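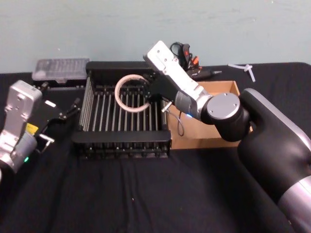 March 11, 2022
Hide glue, Skoltmont granules, second batch

Purpose: find out whether the new sack behaves like the old one. The January joints were acceptable but the glue gelled early on the long seams, and the open time was never written down properly.

Preparation

170 g dry granules, 442 g cold water from the filtered tap. Soaked overnight in the covered jar. All water taken up by morning, no dry cores when a few granules were cut through with a knife. Color slightly darker than the old sack. Smell normal.

Jar moved to the Stirkier bath at the usual setting. Lid on except when stirring. The first skin formed while I was weighing out the second jar and was lifted off, not stirred back in. Strained through the nylon mesh. Residue on the mesh was a thin smear of grit, more than I remember from the old sack. Kept the residue in a twist of foil, labeled, on the shelf over the sink.

The bath thermometer and the hand probe disagree again. I have been reading the probe. The bath dial is not to be trusted until someone checks it against ice water and then against the good glass thermometer.

Viscosity, by cup

Ran the flow cup on both sacks, glue at the same probe reading. New sack runs slower. The difference is clear by eye and the stream breaks later. Timings are on the loose sheet clipped inside the back cover, which still has to be copied into Tillen. Cup rinsed in hot water between runs and dried. One run on the old sack discarded, cup not level.

Open time

Brushed onto planed beech strips at room temperature, strips not prewarmed. Touched with a clean dowel until the surface stopped wetting it. New sack stayed workable for up to 35 seconds. This is short for anything except rubbed joints. Prewarming the strips on top of the bath lid helped noticeably, but the lid heats unevenly and I would not quote a figure from it.

Small addition of urea tried in a side jar. Open time longer, film softer after an hour. Not continued today. Viorica Pavlović used urea on the Chege cabinet and has notes on how much; ask her before repeating it by guesswork.

Joints

5 lap joints made per sack, same beech board, grain direction marked in pencil. Rubbed and then left under the flat weights. No clamps, to match what was done in January. Squeeze-out wiped once with a warm damp rag. Two of the new-sack joints slid during placement of the weights and were realigned, marked with an X on the end grain. Count them separately when breaking.

Joints are on the lower rack away from the radiator. Do not move them before they are pulled. The window behind the rack has been left shut. 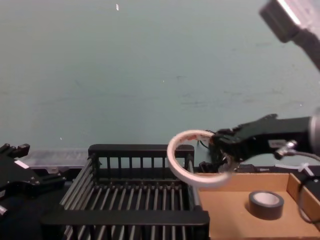 Cleanup and storage

Remaining glue poured into the shallow tray to gel, then cut and refrigerated in the marked box. Do not reheat the old-sack portion again, it has already been through the bath twice and the gel felt weak between the fingers.

Brushes soaked in hot water, no soap. The wide brush is shedding and left three hairs in the film on one open-time strip. Replace.

Open points

Bath dial, see above.
Grit in new sack. If the next straining shows the same, write to Skoltmont with the lot number from the seam of the sack.
Try slightly more water before trying urea. The slower flow may just be a stronger grade, in which case the ratio is wrong for it and the granules are fine.
Pull the joints next week, old sack first. Note wood failure as a fraction of the lap area, judged by the same person for all of them.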